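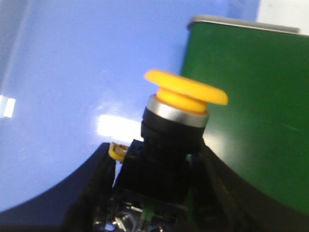
Was muss ein fertig gekaufter Greifarbeitsplatz können, bevor man ihn für ein Praktikum einsetzt?
Er muss dieselbe Aufgabe von verschiedenen Gruppen unter gleichen Bedingungen wiederholen lassen und dabei Daten liefern, die man hinterher auswerten kann.

Übung Automatisierungstechnik, Handout zu Termin 5
Thema: Bewertung eines Komplettpakets am Beispiel Wilberg Postari
Betreuung: Maribel Escobar, Gladys Quispe
Abgabe der Ausarbeitung: 31. März

Ausgangslage

Das Paket Postari wird von der Firma Wilberg als Lehrplatz angeboten. Zum Umfang gehören ein Tischarm, ein Zweifingergreifer, eine kleine Kamera am Handgelenk, ein Satz Bedienelemente und die Software Predeveo. Wir haben das Paket zur Probe im Labor und sollen bis August eine Empfehlung abgeben. Die Ergebnisse Ihrer Ausarbeitungen gehen in diese Empfehlung ein.

Ein Vergleichsangebot liegt von Salazar vor. Es enthält keine Kamera und wird hier nur dort erwähnt, wo der Unterschied eine Rolle spielt.

Die Aufgabe mit dem Drucktaster

Gearbeitet wird mit einem Pilztaster mit gelber Kappe. Unter der Kappe liegt ein silberfarbener Metallring, darunter der schwarze Tasterkörper in einem rechteckigen schwarzen Block. Für den Greifer kommen damit drei Flächen in Frage: die Kappe, der Körper und der Block.

Die Kappe steht ringsum über. Wer dort greift, betätigt den Taster leicht mit. Der Körper ist rund, kleine Winkelfehler der Finger machen sich dort weniger bemerkbar. Der Block hat gerade Kanten und legt die Drehlage am besten fest, verlangt aber eine genauere Anfahrt. In der Ausarbeitung ist eine der drei Flächen zu wählen und die Wahl mit eigenen Versuchen zu belegen.

Zu beachten ist auch die Verdrahtung. Leitungen dürfen beim Schließen nicht zwischen die Finger geraten. Im Kamerabild sind dünne Adern vor dunklem Hintergrund schlecht zu erkennen. Eine hellgrüne Ader hebt sich noch ab, bei dunklen Teilen wird es schwierig.

Kamera und Licht

Die Kamera sitzt nah am Geschehen, und der Greifer steht immer mit im Bild. Das ist für die Auswertung günstig, weil sich die Lage des Objekts relativ zu den Fingern direkt ablesen lässt. Ungünstig ist die geringe Tiefenschärfe. Kanten an der Kappe können etwas weich ausfallen, ebenso die Kanten der Finger.

Glatte Flächen spiegeln. Auf Blau entstehen weiße Glanzstellen, und eine Farbschwelle, die nur auf Helligkeit beruht, hält sie leicht für ein Objekt. Verwenden Sie deshalb den Farbton. Gelb lässt sich gegen Blau und Grün gut trennen, der silberne Ring dagegen kaum gegen eine Spiegelung.

Software

Predeveo zeichnet Gelenkwinkel, Greiferöffnung und Kamerabild gemeinsam auf. Unser Probedatensatz umfasst 1.248 Versuche, davon 450 mit geänderter Beleuchtung. Der Export läuft als Tabelle mit Zeitstempel. Die Bildreihe wird getrennt abgelegt und muss über die Versuchsnummer zugeordnet werden - das kostet beim ersten Mal Zeit.

Ein Nachteil ist die Rechteverwaltung. Jede Gruppe kann die Aufnahmen der anderen überschreiben. Legen Sie vor dem ersten Versuch einen eigenen Ordner an und prüfen Sie den Speicherpfad.

Bei Salazar fehlt die gemeinsame Aufzeichnung. Bilddaten müssten dort mit eigener Hardware ergänzt werden.

Arbeitsauftrag

Führen Sie 105 Versuche mit der gewählten Greiffläche durch. Notieren Sie Anfahrrichtung, Greiferöffnung und Ergebnis. Abgebrochene Versuche zählen mit und werden als solche gekennzeichnet.

Die Ausarbeitung enthält eine Tabelle der Ergebnisse, eine kurze Fehlerbetrachtung und eine begründete Stellungnahme zum Paket. Preise werden nicht bewertet. Fragen zur Software bitte an Gladys Quispe, Fragen zum Aufbau an Maribel Escobar.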